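I've had the Evbridge serving tray for 8 weeks now, and I keep getting asked about it by people who come over for dinner, so I figured I'd write the whole thing down once and just send everybody the link!

Quick background. My old tray was a wobbly painted thing with handles that pinched your fingers, and I put up with it way too long. Then my neighbor Purificación Quintana brought soup over on hers (rounded corners, warm orange wood-grain look, a proper raised rim all the way around) and I ordered the same one that night. Mine took nine days to show up, packed in so much paper I could've wrapped every gift on my list.

What I use it for most is setting the table. Knives, forks, glasses, the salt, all of it goes on in one trip, and that rim is the reason I trust it. My table knives have smooth, kind of slippery handles and they used to slide right off the old tray at the kitchen door. Now they stay put, even the serrated ones that I toss on last. I also love how the orange tones look next to white dishes and my gray striped placemats. It's a pretty plain table otherwise, and the tray warms it up a lot.

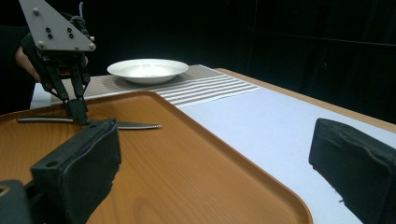 ## The stuff I don't love

It's big. I measured my cabinet before ordering and still had to move the baking sheets, so check your shelves first. It lives on top of the fridge at my place, leaning against the wall, and I'm fine with that, but my sister would not be.

No handles either. You grab it under the rim, and with a full pitcher on one side that takes some getting used to (I've only spilled once, and it was iced tea, and it was on me).

I also tried the Clunix tray at a friend's house before I bought this one. Lighter, cheaper, but the rim is so low that a spoon hopped right over it. Nope.

## Would I buy it again?

Yep, and I did. The second one is for my mom, and she's already asked if it comes in blue. If anyone's seen one, let me know in the comments!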